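The bathroom was supposed to be the quick one. I'd given myself until lunch to get it done, and then I opened the cabinet under the sink and found a bag of wall hooks, a half-used tube of caulk and a shower curtain still folded in its plastic, and that was lunch gone.

For anyone who wandered in from the kitchen post, I've been working my way through the apartment one small room at a time since August, mostly in the evenings and with a very limited budget. The kitchen got new shelf liner and a lot of scrubbing. The hallway got a lamp. The bathroom has been waiting its turn, and it really did need one, because every single thing in it was white or gray and the light in there is not kind to anybody before coffee.

I didn't want to paint. The last time I painted a bathroom I did the ceiling first, got a crick in my neck, and then discovered I'd bought kitchen paint (there's a difference, apparently, and it has to do with steam). So the rule was fabric, stickers, and things that clip on. If I hate it in a year, I can take the whole lot down in an evening.

I started with the black cloth. I got it off the remnants table at Varska, which is the fabric store by the bus depot with the handwritten price tags, and I carried it home rolled up under my arm like a very limp rug. I'd planned to iron it. I even got the board out! But the iron spat something brown on the first corner and I decided that creases were a look. If you're fussier than me, hang it up while you shower a few times and see if they drop. Mine haven't, much.

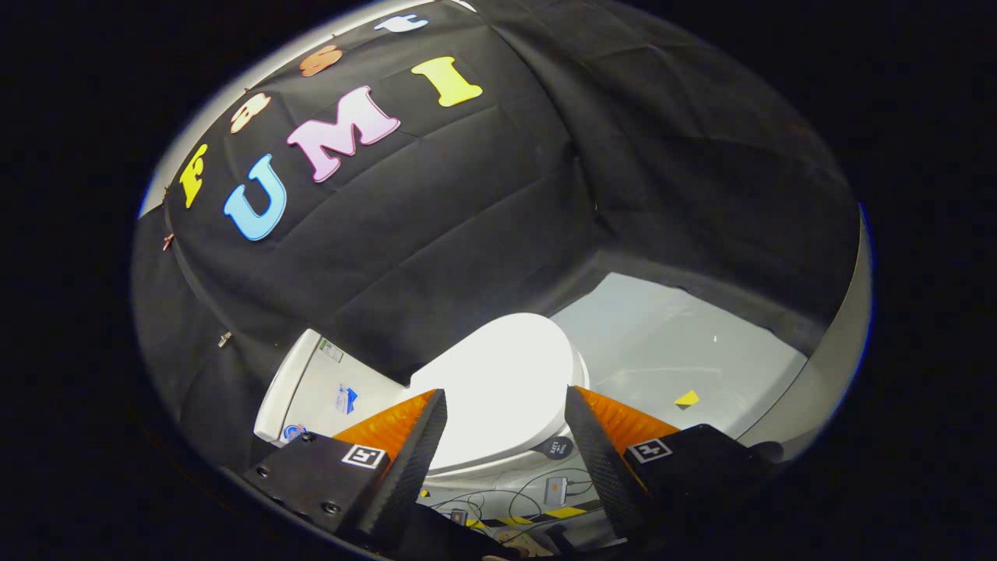
Clips were the part I went back and forth on. Tape was my first idea, and tape lasted one shower. Then I tried tacks, which I hated, mostly for what they did to the cloth. A small clip holds fine, it doesn't leave a hole, and you can slide it along when you decide the whole thing is too far to the left, which I decided at least twice. Mine don't match, one's brown and one's silver, and I thought that would bug me. I stopped seeing it after a day or so.

The foam letters are my favorite bit. I'd been eyeing a framed print from Plamby for ages, one of those serious ones with a single leaf on it, and then it went out of stock and I got stubborn and decided I'd make something sillier. The letters are just bright craft foam, yellow and pink and pale blue and a couple of oranges, and against the black they look so cheerful I laughed out loud when I stepped back. Nothing else in the room comes close for color.

If you want to try it, lay your letters out on the floor first. I didn't, the first time. I stuck on the big M, loved it, and only then realized I had to fit everything else around it, so the words ended up climbing uphill. I've since decided I like them uphill. Straight lines are hard on fabric anyway, with all the folds pulling in different directions, and a curve forgives you a lot. Press each one down from the middle out and hold it longer than feels necessary. I count to seven under my breath.

Then there are the stickers. I know that putting stickers on a toilet is a thing people have feelings about. My feeling is that it's the biggest, plainest object in the room and it might as well join in. There's a round blue and red one down near the bottom corner of the tank that I'm very fond of, and a blue and white one in the middle, and then on the bowl a black one that says THE LIFE, which makes me smile every time I clean in there. I clean in there more than I used to, so call that a decorating success.

A few practical notes on stickers in a bathroom. Wipe the surface down with rubbing alcohol and let it dry completely before anything goes on. Keep them low or off to the side, where your hands don't go all the time. And buy vinyl if you can, paper ones go fuzzy at the edges after the first good steam. I ordered a sheet from Prulto that claimed to be waterproof, and I've been testing one on my shampoo bottle before I trust the rest. So far so good, though the shampoo bottle is not exactly a scientific instrument.

What's left? The mirror, which is speckled around the rim and wants replacing. The towel situation, where I own exactly one nice towel and a stack of sad ones. And the shelf. I've had my heart set on a Hodoroagă shelf, the narrow kind with a little lip on the front so your bottles don't walk off, and they never seem to have the short length in. I measured the gap twice and wrote it on my hand and then washed my hands, so I'll be measuring it again.

A couple of you asked in the comments on the kitchen post whether I'd do a proper cost breakdown. I'm terrible at keeping receipts, but I can tell you the fabric was the only thing I thought about before buying, the clips came out of my desk drawer, and the foam letters cost less than the sandwich I ate while sorting them. The stickers I'd been hoarding for years in an envelope, waiting for something good enough to put them on. A toilet wasn't what I had in mind back then.

Next up is the linen closet, which is really a broom closet with ambitions. I opened the door last night, looked at it, and closed it again. If you've got a good way of folding fitted sheets, please leave it in the comments, and use small words.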